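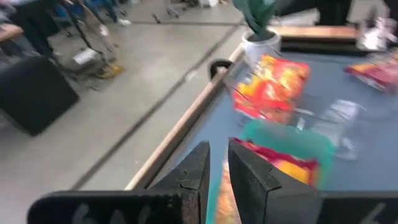 Ardalan Mohammadi asked at the August meeting whether the snack table at Norcombe could be kept going through the winter, as several families had come to count on it. The grant as it stands covers the table until the end of the present term, and the request has been passed to the Kusener office for a decision.

In this period the project gave out 426 snack bags over 13 sessions. Some 50 households attended at least once. Spending on food came to £1,000, in line with the budget agreed in the spring.

Clearing the table has taken longer than planned. Bags and empty wrappers are left across the surface, and cloths tend to be put down among the food. From next month a bin will stand at the end of the table and cloths will be stored separately. The room must be handed back by 6 pm, and two sessions overran.

Delivery from Fallahi was late once. The supplier has agreed to an earlier slot.

We ask the funder to note the attendance figures and to confirm whether unspent travel money may be moved to the food budget.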